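# street-corner notes + stills, Fekik end

Working README. Styliani asked for one, so this is it. Will tidy later (said that last time too).

## whats in the folder

- `stills/` — 335 pictures of the street corner, same spot, all weathers
- `notes.csv` — one row per still, what Hiu-tung or I wrote down
- `sketch/` — hand-drawn plan of the corner, scanned. North is up on page 1, NOT on page 2
- `old/` — ignore. Keeping it until Clemeo confirms they have their copy

Used by the Karras signage review, mostly to check how well shop signs and street furniture read from across the road when the weather is bad. Anything else you want to do with it, fine, but read the problems section first.

## columns in notes.csv

| column | what it means |
|---|---|
| `still_id` | matches file name, no extension |
| `sky` | clear / broken / overcast / dark |
| `road` | dry / wet / standing water / can't tell |
| `sign_legible` | yes / part / no |
| `drops` | 0 none, 1 small, 2 big enough to hide something |
| `blocked` | left / right / middle / none |
| `who` | HL or SG or me (blank = me) |
| `remarks` | free text, spelling not checked |

`sign_legible` is for a person looking at the still at normal size on a normal screen. No zooming. If you had to lean in it's "part". If you can see there is lettering but not one word of it, it's "no" — color of the lettering doesn't count.

`drops` was a 0–5 scale in the first batch. Nobody could agree on a 3 vs a 4. Hiu-tung squashed it down to 0–2 and redid the lot over one June afternoon.

## how to mark up a bad-weather one

Start with the sky, easiest. Then road. Then the sign. Leave `drops` until last or you end up staring at it and missing everything behind. 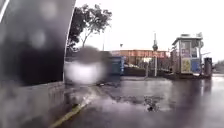 If you can't tell bin from cabin from parked van, write "box" plus the color in `remarks` and move on. Same for posts: "post, tall" or "post, short" is enough, don't guess at lamp or camera. Trees only get a remark if they cover the sign.

Water on the cover is still a usable still. Please don't throw those out, they're the whole point for Karras. Only drop a file if it won't open.

## known problems

- 13 rows have no `who` and are not mine. Probably Styliani's, she's checking
- `road` = wet is overused. Gray pavement under a gray sky looks wet to everybody. If unsure, can't tell
- 4 stills are in twice under different ids. Listed at the bottom of notes.csv, not removed yet because the Statora people already quoted the row numbers
- `blocked` only takes one value. Some have something on the left AND a drop in the middle. Put the bigger one, mention the other in remarks
- dusk ones are split between "overcast" and "dark" with no real rule behind it
- a couple of remarks are in Greek. Translations to come
- page 2 of the sketch has the low wall on the wrong side of the road, use page 1

## versions

**current** — 335 stills, three-step `drops`, `blocked` column added

**previous** — 300 stills, old six-step `drops`. If your copy has 4s and 5s in that column you're on this one, get the new one before you compare numbers with anybody

Stills from the previous version kept their ids. The new ones carry on from the end, no gaps.

## things not in here

No sound, no video. No measured rainfall, we asked and the nearest gauge is too far off to mean much. No plate numbers or faces written down anywhere in the notes, and please keep it that way if you add rows. Shop names don't go in either — "orange front", "red letters" is the level of detail we want.

## adding rows

1. Copy an existing row, change the id
2. Fill every column, even if it's "can't tell"
3. Put your initials in `who` (yes, me too from now on)
4. Tell Hiu-tung Liao before you merge, the sheet doesn't cope with two poeple saving at once

Questions on the columns → Hiu-tung. Questions on who can have a copy → Styliani Gavalas. The sketch is mine, sorry about page 2.

## todo

- [ ] sort out the 13
- [ ] one rule for dusk
- [x] rescan sketch page 1
- [ ] second `blocked` column?
- [ ] empty `old/` once Clemeo replies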